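The Gap Beside the Refrigerator
A housing association looks again at the smallest kitchens in its care

When the residents of Skeltbridge were asked last year what they would change about their kitchens, few of them mentioned cupboards or lighting. The most frequent request concerned the place where the table meets the refrigerator. Crumbs fall there. Spoons fall there. One household wrote that it had lost the same bottle opener on two occasions.

Skeltbridge is a building of 36 apartments, most of them occupied by one or two people, and its kitchens were laid out for compactness. A plain white table stands against the wall, and the refrigerator stands next to it. The arrangement leaves room to open the door and to sit down to a meal, and it has served residents well. It also asks a good deal of a single work surface, which must do duty as counter, desk and dining table in the course of a day.

Kudness, the association that manages the building, published its revised kitchen guidance on 29 March 2023. The document runs to 11 pages and was prepared under the direction of Gijs Verschueren, head of resident services. Its recommendations are modest. Residents are advised to keep the tabletop clear at the end of each day, to wipe it first with a damp cloth and then with a dry one, and to leave the space beside the refrigerator open. 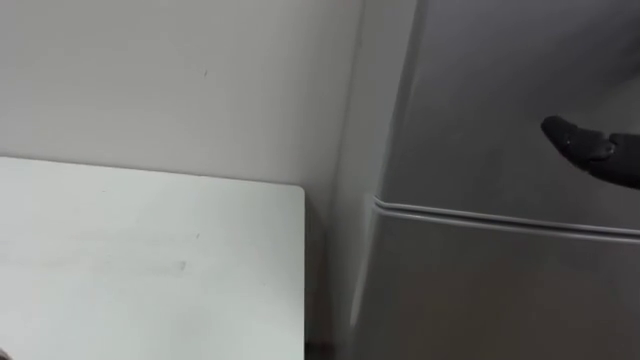
The last of these points drew the most discussion. Several residents had proposed filling the space with a strip of wood or a narrow shelf, and one had already done so with rolled towels. Mr. Verschueren's office took advice from De Bruijn, the firm that services the appliances, and decided against any permanent filler. Air needs to move around the cabinet of a refrigerator, and the appliance must be pulled forward from time to time for cleaning. A fixed shelf would prevent both.

"We would prefer that people have a gap they can clean over a shelf they cannot move," Mr. Verschueren said. He recommends a long, flat brush, used once a month, with the refrigerator switched off and drawn out twice a year.

The guidance gives equal attention to white surfaces. A matte white top brightens a small room, but it shows gray streaks readily, particularly when a cloth has been used on the floor or the stove beforehand. Residents are asked to keep one cloth for the table alone and to rinse it well. Scouring powders are discouraged. Brushed metal doors should be wiped along the direction of the grain – a habit that takes no longer than wiping across it and leaves fewer marks.

Walls receive a single paragraph. Small scuffs on painted walls may be treated with a soft eraser pad, and residents who wish to repaint may request a can of the building's standard off-white, sold under the name Dristel, from the office on the first floor. The association set aside 300 cans for the coming year across all its properties. By the end of the first week, 100 had been reserved.

A second round of kitchen visits begins in April. Staff will measure the distance between table and refrigerator in each apartment and will note where a table could be turned or replaced by a narrower one. Residents who do not wish to take part may decline by returning the card enclosed with the guidance.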